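Stesby Room Contents

Version 2

Furniture and loose-object records from a shared workroom, for tidying and put-away tasks.

Contents

Overview
What is recorded
Room and zones
Categories
Record fields
Labeling rules
Files
Splits
Known problems
Changes from version 1
License and contact

Overview

Stesby Room Contents is a set of 275 written records. Each record covers one surface, or one stretch of floor next to a surface, in the ground-floor workroom of the Hirnard building. A record gives the furniture present, the loose objects on or near it, how each object is resting, and where the object should go when the room is put in order.

The set was made to support a plain question: given a room that people are using, what is lying out of place and where does it belong? Most published tidying lists start from a home kitchen or bedroom. A workroom has a different mix. Bags and drinks share tables with supplies, and much of what looks like clutter at noon is in use.

Text is in English. Records were written by one person and checked by a second. Disagreements were settled by going back to the surface description, and the earlier wording was kept in the notes field.

What is recorded

Furniture with a fixed or semi-fixed position: tables, benches, stools, shelving, racks, cabinets.

Loose objects a person could pick up with one or two hands: bags, bottles, jugs, cups, rolls of tape, garments, floor scraps.

Carts are recorded as furniture when parked and as loose objects when they block a walkway.

Room and zones

The workroom is a tall, open space with a mezzanine along one side. It is divided into 4 zones for labeling. The zone borders are drawn on the plan in zones.txt and do not match any marking on the floor.

Zone A - long tables, including the strip under the mezzanine
Zone B - rear wall, with shelving and hanging garments
Zone C - round table and slatted bench
Zone D - wall side, with cabinet and drinking water

Zones C and D meet behind the bench. An object on the border is given to the zone of the surface that supports it. A jug on the floor goes to the zone of the nearest wall.

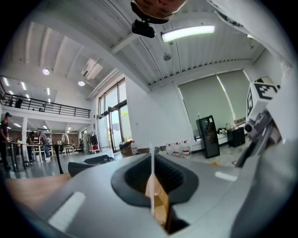
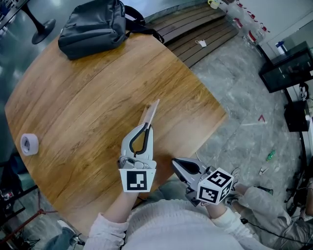 Hirnard ground floor. First view: toward the rear wall, with shelving and the clothing rack. Second view: round table with backpack and tape, water jugs beyond.

Categories

There are 14 categories. Names are lower case and singular.

table
bench
stool
shelf
rack
cabinet
cart
bag
bottle
jug
cup
tape
garment
floor_scrap

"shelf" covers open shelving units. A closed unit with a door or a glass front is "cabinet". "rack" is used both for storage racks and for rails that hold clothing; the subtype field separates them.

"jug" is used for large water containers, full or empty. Fill level is not recorded. "bottle" covers everything smaller, with or without a cap.

"floor_scrap" is any small piece of debris on the floor, whatever it is made of. Color is noted if it can be told. No attempt is made to say what a scrap came from.

Record fields

record_id - integer, unique in the set
zone - A, B, C or D
surface - category of the supporting surface, or "floor"
object - category name
subtype - free text, may be empty
color - free text, everyday color words
rest - upright, on_side, on_edge, hanging, flat, leaning
reach - near, middle, far, measured from the side where a person would stand
target - where the object should go
hold - yes if the object should be left alone while the room is in use
notes - free text

The "rest" field deserves care. A roll of tape standing so that the hollow core faces outward is on_edge. The same roll lying down is flat. A backpack lying down is on_side, even if a strap hangs off or trails away from it; the strap goes in the notes. Garments on a rail are hanging. Garments over the back of a seat are also hanging, with surface set to the seat.

Sample record:

record_id: 41
zone: C
surface: table
object: bag
subtype: backpack
color: dark gray
rest: on_side
reach: far
target: bench
hold: yes
notes: strap trails toward bench

Labeling rules

1. Label the supporting surface first, then the objects on it, from near to far.

2. Personal items get hold: yes. Bags, masks, phones and drinks in use are personal. Those without a category of their own are written into the notes of the surface record.

3. Supplies get hold: no unless someone is using them at that moment.

4. Cables are not objects in this set. A cable crossing a walkway is written into the notes of the nearest floor record.

5. Do not guess contents. A closed bag is a bag.

6. Use the plainest color word that fits. "gray" and "dark gray" are both allowed; "charcoal" is not.

7. If a target cannot be decided from the zone plan, enter "ask".

Files

records.csv - all records, comma separated
zones.txt - zone borders and default targets
categories.txt - category names with one-line definitions
changes.txt - edits between versions

Files are UTF-8 with Unix line endings. Empty fields are left empty and are not filled with "none" or "NA".

Splits

No fixed split is supplied. Records from the same surface share a good deal of wording, and a random split will leak. Splitting by zone is safer. Heinonen, the put-away planner used in our own checks, was run with zone B held out.

Known problems

Zone A has more records than the other zones. The long tables were in use most of the day and their contents changed often.

Small objects under benches were missed in the first round and only partly recovered.

The reach field is unreliable for round tables, where the standing side is a judgment call. Use it with care in zone C.

Changes from version 1

Added the hold field.
Merged "trash" and "scrap" into floor_scrap.
Split jug from bottle.
Corrected rest values for tape. Many had been entered as upright.

License and contact

Free for research and teaching use. Redistribution of changed copies is allowed if changes.txt is kept with them. Corrections go to the Jimidwood project tracker under the label "room-contents"; please give the record_id.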